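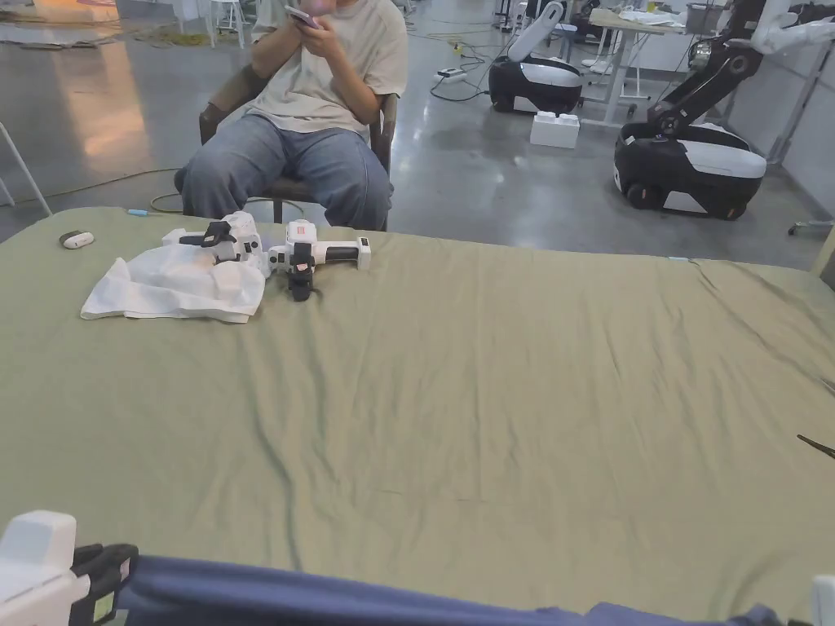 Olive-green fitted sheet, a bit rumpled.

Keeping a Shelf of Paperback Mysteries in Good Shape

Mass-market mysteries were made to be read a couple of times and passed on. The paper is cheap, the glue dries out and the spines crack. If you collect a long series, or you buy used, a little care at home will get many more readings out of each copy. These are the methods I use on my own shelves in Dramdale, with a few from other readers.

Musty smell

Stand the book upright with the pages fanned in a dry room for a day or two. If it still smells, put it in a lidded plastic tub with an open bowl of baking soda next to it. Keep the soda off the pages. Leave the lid on for a week, check, and change the soda if you need another week. Cat litter works as well, the plain clay kind with no scent. Dryer sheets only cover the smell, and they can leave a film on the cover.

If you see fuzzy growth, bag the book right away and keep it away from the others. I throw those out unless the book is hard to replace.

Price stickers

Warm the sticker with a hair dryer on low for a few seconds, then lift a corner with a fingernail and pull slowly, almost flat against the cover. For leftover glue on a glossy cover, put a drop of cooking oil on a cotton swab, wait a minute and wipe with a clean one. Do not use oil on matte or uncoated covers. It will soak in and leave a dark spot. A white eraser is safer there and takes longer.

Loose pages

One loose page can be tipped back in. Run a thin line of white PVA glue along the inner edge with a toothpick, slide the page in until it lines up, close the book and put it under something heavy overnight. Tuck a strip of wax paper on each side of the page first so you don't glue three pages together.

Clear tape is the wrong fix. It yellows, the sticky part creeps out, and then you have a stain and a loose page.

Recipe pages

A lot of the cozy series print recipes in the back, and those are the books that get ruined, generally with butter. Copy the recipe onto an index card and leave the book in the other room. Erlinda Rivera keeps hers in a small box, filed by series and then by title, with the page number in the corner of the card. I started doing the same after I got molasses in the third Cevora book.

If grease does get on a page, lay a paper towel on each side, cover with cornstarch and let it sit overnight. Brush it off and repeat. It will lighten the spot. It won't take it all the way out.

Wet books

Blot, don't rub. Put paper towels between the pages every so often through the book and change them as they get damp. When you can't deal with it the same day, seal the book in a freezer bag and freeze it flat. It will keep until Sunday or whenever you have the time.

Shelving

Keep paperbacks upright, snug enough that they don't lean, with enough room to get a finger on both sides of the spine. Pull from the middle of the spine and not from the top. Keep them out of direct sun — red and orange spines fade first. Outside walls can be damp in winter, so leave a gap behind the books.

Double rows are fine on a deep shelf. Put the back row on a length of scrap board so you can read the titles.

Keeping track of a series

A plain notebook does the job. Give each series a page, write the titles in reading order and check off what you own. Wilfredo Maglaya uses a spreadsheet with 1,043 titles in it and still brings home duplicates from the Pearce library sale every March. Take a picture of your list before you go shopping.

Reading in bed

Don't leave a book open face down on the covers. Rolling over on it is the quickest way I know to break a spine. Keep a bookmark on the nightstand, and spares in the drawer. Old envelopes cut down the middle are thin enough not to strain the binding.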